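Rerkuva : les doughnuts passent à la barquette individuelle ouverte

Publié le 15/04/2026

L'atelier de pâtisserie Rerkuva a modifié le conditionnement de ses doughnuts glacés destinés à la vente au comptoir. Chaque pièce est désormais placée dans sa propre boîte en carton brun, ouverte sur le dessus et garnie d'un papier blanc imprimé. La boîte accompagne le produit depuis le poste de glaçage jusqu'à la remise au client. Le changement est effectif dans les 2 points de vente de l'enseigne, après une période d'essai menée en mars.

Jusqu'à présent, les doughnuts étaient disposés directement sur plateau, puis saisis à la pince au moment de la commande. Selon Slavica Petkov, responsable de la production, ce mode de présentation entraînait des défauts de surface sur les glaçages colorés, plus sensibles au contact que les pâtes simplement sucrées. Le relevé interne fait état de 127 pièces déclassées en février, contre 71 en mars, à volume de fabrication comparable.

Le carton est fourni par la société Gashi. Les parois, basses et inclinées, permettent de prendre la boîte par le bord sans toucher le glaçage. Le papier de fond, imprimé en rouge, porte les mentions « YUMMY » et « SMILE » ainsi que des visages souriants. 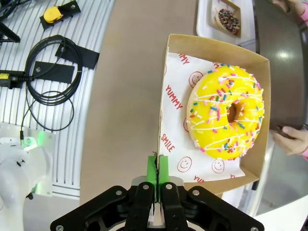 Doughnut à glaçage jaune citron, filets blancs et vermicelles multicolores, dans sa boîte garnie.
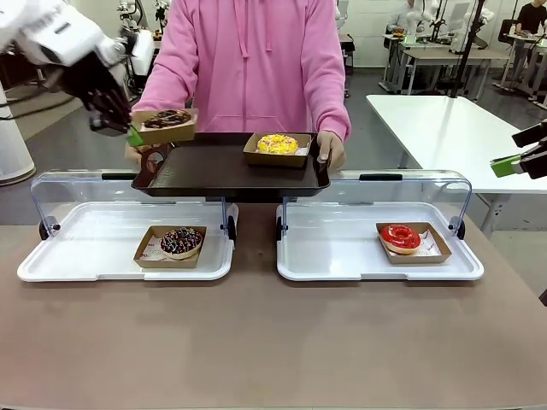
Boîtes ouvertes et plateau de transport foncé, au-dessus de la table des présentoirs.

Présentation et transfert

Les boîtes sont exposées dans des présentoirs à socle blanc, aux angles arrondis, munis d'un couvercle en plastique transparent à poignée noire. Le couvercle bascule vers l'arrière pendant le chargement et doit être refermé dès que celui-ci est terminé. Les transferts se font sur un plateau rectangulaire à bords relevés, tenu à deux mains. La consigne affichée au poste limite la durée d'ouverture d'un présentoir à 20 secondes par opération.

Trois glaçages sont concernés dans un premier temps, le jaune, le chocolat et le rouge. Les produits fourrés restent vendus en sachet, la hauteur de la boîte actuelle ne leur convenant pas. Un second format est à l'étude chez Gashi ; Iara Saavedra, chargée des achats, attend les premiers échantillons avant de fixer un calendrier.

Le prix de vente à l'unité est inchangé. Les boîtes vides peuvent être rapportées en magasin, où elles sont collectées avec les autres cartons. Le papier de fond doit être retiré au préalable et jeté séparément.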